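Planning a two-arm tabletop cell: what to budget before you order

This guide covers a bench cell with two small arms, used for picking and placing loose items. Build the cell in simulation first. It costs staff time only, and it settles most of the sizes you will need on the purchase order.

Step 1. Lay out the table in the simulator with the objects you expect to handle and a marked drop area. 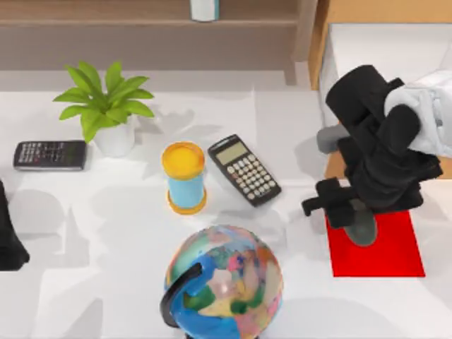 Sizing the arms and grippers

Write down the widest and the heaviest item the gripper must hold. In our layout a pill-bottle shape and a calculator are easy to size for. The globe is the largest loose object on the table and decides whether you need a wider jaw. Get the jaw opening in writing. We compared quotes from Redance and Climik, and only Climik listed it at both ends of the stroke.

Allow for these lines per arm:

Gripper, if not included: 900 dollars
Spare finger pads, one set: 42 dollars
Mounting plate and bolts: 173 dollars

Add up to 5 percent for shipping. Cables were not in either base quote.

Step 2. Check clearance above the table, then fix the mounting height.
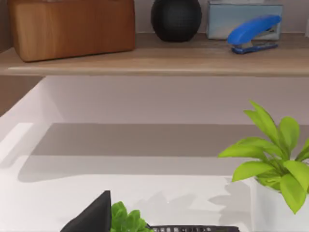
Mounting height affects the budget because a taller riser needs a stiffer plate. Set it in the model and run the full reach before you ask for prices. Overhead furniture is the usual limit. With a shelf across the back of the work surface, as in our Eva layout, measure to the underside of the board and keep the elbow below it — the stapler and boxes on top count only if the arm has to reach them. The shelf also throws a wide band of shadow over the table, so price a light bar with the cameras.

Step 3. Freeze the layout and send the same drawing to every supplier. Ask for lead time on the arms and the controller separately. Tamiru quoted July for the arms and gave no date for the controller.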